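Wirent: Frequently Asked Questions

Last updated October 28, 2003

What is Wirent?

Wirent is a science variety show for the stage. Two hours (with a break in the middle!) of live experiments, songs, sketches and a fair amount of shouting. We started it in the back room of the Davell Arms and it now lives at the Avram Playhouse, where we finally have a ceiling high enough for the pendulum.

Do I need to know any science?

Not a bit. If you once dropped physics as fast as they would let you, come anyway. Everything gets explained from the ground up, and the people who do know the science seem to have just as good a time, mostly because they get to argue with us at the bar afterward.

Is it suitable for kids?

The evening show is aimed at adults, and there's some swearing in the second half, especially in the entropy song. Ages 12 and up are welcome with a grown-up. For younger ones we do a Saturday-morning-cartoon version called Little Wirent, which is shorter, louder and has no swearing at all. It runs through August and during school breaks.

How loud does it get?

Loud! The hydrogen balloons are the worst of it. We warn you before every bang, and there are free earplugs in the lobby. If you'd like a seat well back from the stage, pick row M or later.

Can I bring my own experiment?

Yes, please do. The open bench slot comes right after the break and we take 2 acts a night. You get six minutes, a table and a microphone. Write to us first so we can check it against the theater's fire rules (no open flames from the audience, sorry, that one isn't up to us).

How much are tickets?

Tickets are $12, or $8 for students. The Playhouse holds 200 and the first night of each run goes fast, so don't leave it until the door if you have your heart set on opening night.

Is there a recording?

There is! The Sinorer Sessions is our double CD, taped over last year's spring run. It has 159 minutes of songs and sketches, including the full version of "Ohm Sweet Ohm," which we can never fit into the live show. You can buy it in the lobby or by mail.

What's the new show about?
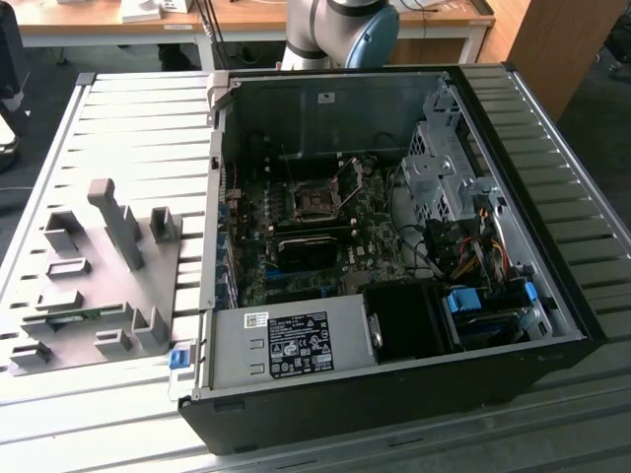 Our new show is called What's In the Box, and it's an entire evening on how ordinary machines do what they do. We've got a toaster song, a sketch set inside a vending machine, and a long piece on computers that I'm ridiculously excited about. Once the side panel is off a desktop tower and it's lying flat, there's a whole little city in there, a green board crowded with parts and a square socket full of tiny pins where the processor goes. We turn that into a number with audience parts and hand bells, and row A gets to be the memory.

Will you come to my town?

We'd love to. Have your local theater get in touch, and tell them we need a stage, a sink and a very patient lighting person.

How do I join the mailing list?

Sign the book in the lobby or send us an e-mail with "list" in the subject line. There are 782 of you on it already, and you all hear about new dates first.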